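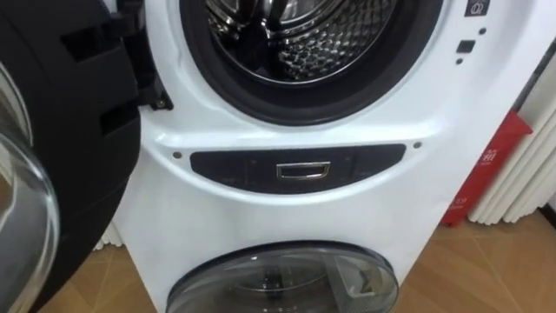 Drum and door gasket with the door open.

Gray water and musty smell after cold cycles – gasket, drain hose or standpipe?

Asked in Laundry and Plumbing, November
568 views, 2 answers, 1 accepted

I have a compact front loader, a Horgan, installed in a ground floor utility room. It drains through a corrugated hose into a standpipe behind the machine. The standpipe has a trap at the bottom and joins the same branch as the kitchen sink.

Symptoms:
After a cold cycle there is a small amount of gray water in the bottom of the drum by the next morning. It is not there when the cycle ends. I have checked immediately after spin and again before bed.
The smell is musty and slightly greasy. It is strongest if the door has been shut overnight.
It does not happen every time. It seems to follow evenings when the dishwasher or the kitchen sink has been used a lot.

Done so far:
Cleaned the pump filter. Found a coin and some lint, nothing serious.
Wiped out the fold of the gasket with diluted bleach.
Ran an empty hot cycle with a Utel descaling tablet. The smell was gone for 5 days and then came back.

The hose goes into the standpipe a long way. I pulled it out and the wet part measured 24 inches. The previous owner had sealed the gap around the hose with silicone, which I cut away to get it out. I pushed it back in to the same depth but have not resealed it. Is the machine at fault, or the plumbing?

Edit: the appliance dealer quoted $134 for a visit, so I would like to rule out the plumbing first.

Accepted answer, score 41

Plumbing. The timing tells you most of it. Water left by the machine itself would be in the drum within a few minutes of the end of the cycle. Water that shows up hours later, after the sink has been used, is coming back up the drain hose.

Two things are wrong with the installation as you describe it.

First, the hose depth. With 24 inches of hose in the pipe, the end is probably sitting in or near the water in the trap. When the branch backs up a little, the end of the hose is submerged and a siphon can start toward the machine if the level is right. The hose should go 6 to 8 inches into the standpipe and no more. Check your manual, as some makers give a different figure.

Second, the silicone. A standpipe needs an air gap around the hose. Sealing it removes the air break and makes siphoning more likely in both directions. You have already cut it out. Leave it out.

What to do:
Pull the hose up to the correct depth and fix it to the standpipe or the wall with a cable tie so it cannot slide down.
Check for a high loop. The hose should rise above the maximum water level in the drum before it drops into the pipe. On most compact machines there is a clip on the back panel for this.
Snake the branch from the kitchen side. A branch that backs up when the sink drains has a partial blockage, most likely grease. Correcting the hose will keep the water out of the drum but will not clear the pipe.

If water still appears after all three, look at the standpipe height. Below 18 inches above the trap weir is too short in most codes I have worked with.

Comment: High loop was missing. The clip was there, the hose was not in it. Hose is now at 7 inches and tied. Dry drum for nine mornings so far. Branch not snaked yet.

Comment: Do the branch. Otherwise it will come out of the top of the standpipe eventually – and now that the silicone is gone it will come out on the floor.

Second answer, score 3

Could be the gasket. Mine smelled for a year and I replaced it and it was fine. Also leave the door open between loads. I use a Gesbridge drain guard on the end of the hose as well and have had no trouble, 100 loads or more.

Comment: A guard catches lint. It does nothing for backflow unless it is the model with the check valve.

Comment: Leaving the door open is good advice in any case, but it does not explain water arriving overnight.

Related questions
Standpipe overflows only during the spin cycle
Can a washer and a kitchen sink share one trap?
Prorkulholm utility sink, replacement strainer size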